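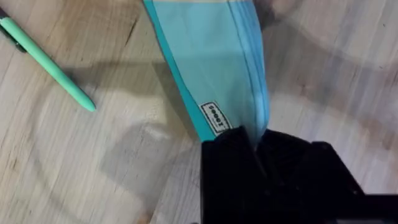
Florence Gosselin wrote to us after the interim report that she did not see why we spend so much of the grant on ditches, when the letter of award speaks about the brook. It is a fair remark and I would like to begin with it.

The Mullow brook is fed almost completely by field ditches on the Coladwood side. When it rains hard, the soil comes down these ditches and settles on the gravel where the trout should lay their eggs. We can clean the gravel every year, and the group before us did so, but it silts up again during the winter. For this reason we moved the larger part of the work uphill, as agreed with the Teuber Fund by telephone in the autumn. I should have explained this better in the interim report.

Progress since the last report

Ditches. The two upper ditches have now been widened at the bottom end, so that the water slows down before it enters the brook. Small dams of hazel and brushwood were put in along the first one. On the second one we had to stop for a while, because the ground was too soft for the digger and the tenant was afraid for his winter wheat. We came back when the frost was hard enough. The dams on this second ditch are lower than in the plan. Eliécer Cusi thinks they should be raised by a hand's width, and I agree, but we prefer to see how they behave in one big rain first.

Fencing. The cattle on the left bank can no longer walk into the water below the footbridge. The farmer asked for a drinking trough in exchange, which was not in the budget, and we paid it from the money left over from the gravel. It cost less than I feared. The gate beside the trough hangs badly and must be done again.

Planting. More than 100 young alders and willows are in the ground between the footbridge and the old sheepwash. The willows are cuttings from upstream and cost us nothing except two wet afternoons. Deer have been at the alders closest to the wood. We used the short type of tree guard and this was a mistake, the tall ones would have been better there.

Water samples. Ekua Quansah continues to take the samples, and the laboratory in Skustusby does the phosphate and the suspended solids. The results for the upper station look better than last winter. I ask you to be careful with this, as last winter was much wetter, and a dry season makes everybody's brook look clean. The results for the lower station are more or less unchanged. One set of samples was lost when the laboratory moved to its new building, and they did not charge us for it.

What did not go well

The talks with the owner of the land below the mill have not moved. He received us politely, he walked the bank with Sanaa Shawky, and after this we did not hear from him again. Without his strip the planting will have a hole in the middle. We will try once more before spring and then, if there is no answer, we ask your permission to use that part of the budget on the right bank, where both neighbours are willing.

We also did not hold the second open day. The first one brought many families, but the date of the second fell together with the Skustusby market, and we cancelled it a week before. The school in Coladwood came separately with one class. The children turned over stones and found mayfly larvae and one very angry bullhead, and I think this was worth more than the open day.

Money

The grant is being spent a little more slowly than planned. Of the amount for machine work, £3000 is not yet used – this is for the third ditch, which cannot be started before the ground dries. We would like to carry it over and not return it. The fencing line is overspent by 10 per cent because of the trough. All other lines are inside the plan. The bookkeeping was checked by Wálter Muñoz and his table goes to your office by separate post together with the receipts.

Until the next report

The third ditch comes first, in March if the weather allows it. The damaged alders will be replaced at the same time, with tall guards. Ekua will add a sampling point just under the new dams, so that Ms Gosselin's question can be answered with figures and not only with my opinion. The laboratory has agreed to the same price per sample.

We would welcome a visit from the Fund. The path from the footbridge is good in ordinary shoes, the upper ditches need boots. Please let Sanaa know which week is convenient, and whether somebody must be fetched from the station at Skustusby, as the bus to Coladwood does not run in the afternoon.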